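How do you stop dreading parent emails at night?

Posted by Tuva Åberg in Classroom Life

I teach fourth grade, this is my third year, and I have a problem that sounds small until you're living it. Parent emails. I check them on my phone at nine, ten, sometimes eleven at night, and if there's one with a sharp tone I'm done. I lie there writing replies in my head until way past midnight and then I'm short with the kids the next day, which they haven't earned at all.

Our school moved to Lurkero for messages in the fall, so now it's the emails plus the app plus the little red number on the app. Last week I had 17 messages from one family about a spelling test. I answered every one of them! My mentor told me to "let it roll off," and I'd love to, but how? Is there a thing people do, or do you just get tougher? I want to still like this job in ten years.

Shoshana Esposito

Oh, I could have written this. I've been in the classroom a long time (second grade, then sixth, now back to fourth) and the evenings were what nearly did me in. I don't think I got tougher. I got stricter about when I look.

I took Lurkero off my phone completely. It lives on my school laptop and the laptop stays in my bag after 4:30. The first week was awful — I kept picking up my phone to check something that wasn't there — and by the third I'd mostly quit reaching for it. I told families at the start of the next term that I answer once a day, before school, and that anything urgent goes through the office. I expected complaints. I got one, from a dad who then turned out to be lovely at conferences.

The other part was in my head. I used to read "Why did Marcus get a C?" as "You are bad at this." Now I try reading it out loud in a flat, boring voice, like I'm reading the back of a cereal box. Nine times out of ten it's a tired person asking about a C. Then I write back three sentences: thanks, what I saw in class, what happens next. If it needs more than that I call, and the call is almost always nicer than the email was.

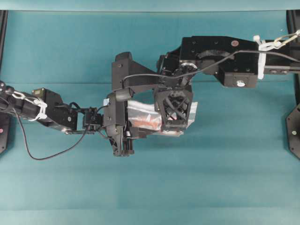
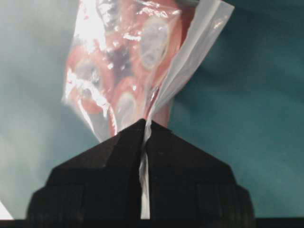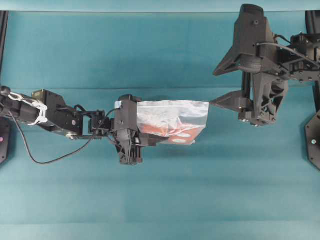 And what if the message really is rude?

Wait until the next morning, answer only the part that's about the child, and copy your principal if there's any name-calling in it. You don't have to respond to the tone. I keep a folder for the bad ones so they're out of my inbox but I can still find them if I'm asked.

One more thing, start a second folder for the kind ones. Mine has almost 600 in it by now and I read a few in March, when everybody is tired and the copier is broken.

Anselmo Marín

Just turn off notifications. Settings, then alerts, then off. Took me a minute.

Lovisa Aasen

I agree with Shoshana on most of it, but please check your contract or handbook before you announce office hours to families. At my old school we were expected to reply the same day, and a coworker got a talking-to for doing exactly what she describes. At my current one nobody minds if it takes a day or two.

For the 17-message family, I'd offer a standing phone call. Ten minutes, same time every other week. I did this with a mom who was worried sick about her son's reading and the messages dropped to nearly nothing after the second call. She mostly wanted to know when she'd hear from me next.

Also, for the lying awake part — I write the angry reply on paper, in pen, with all the words I'd like to use. Then it goes in the recycling and I go to bed. My husband thinks it's ridiculous, but I sleep fine.

Tuva Åberg

Thank you all! App is off the phone as of tonight. I looked in the handbook and it says "within two school days," so I've been killing myself over a rule that doesn't exist. Going to try the phone call idea with the spelling test family too, once I work up the nerve to suggest it.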